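August 2019

Thursday, late afternoon. Yi-chun Yau stopped by before lunch and we finally settled the business of the wire stands, so I'm writing it all down while I still remember who wanted what.

The gold one is staying on the white table for now. I've grown rather fond of it – one upright rod, three rings, and that nice arc over the top that everybody reaches for when they pick it up. Yi-chun thinks the arc is the best part of the design and I agree, although I'd like to know how the coating holds up after a few months of people grabbing it in the same spot. Jasten quoted us for 10 more in the same finish and the price was decent. Rerkevitz can do them in plain steel for less, but the plain ones look so cold next to the gold, and I do think people handle a thing more kindly when it looks nice. (Yi-chun laughed at me for this. Fine.)

Things we agreed on:

- Keep the paper down on the tabletop. It's scuffed and smudged and I was all set to change it, but there's plenty of life left in it.
- Stands go on the table by the base ring and get lifted by the rod, please, never by the middle ring.
- Order number for the Jasten quote is 278. I've written it inside the back cover too.

I spent 15 minutes after lunch looking for the small calipers so I could measure the ring diameters properly, and they weren't in the drawer or in the Chukwu tin, so if you have them, I'd love them back! Upper and middle look close enough by eye to call them a match, but I won't put that in an order without measuring.

The floor behind the table needs a good hour from somebody. The open box still has things in it that should be sorted, and the cables want winding up properly. I'll bring some of those Ilach ties from home, I have a whole bag of them and they're much kinder than the plastic kind.
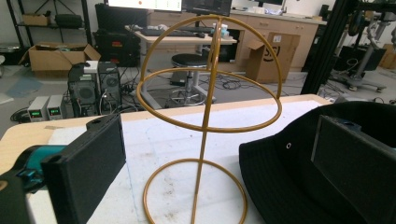 Yi-chun also asked whether we'd want a shorter version, with the same rings and less rod. I said let's wait and see how we get on with the tall one, and come back to it in November when the next order goes in.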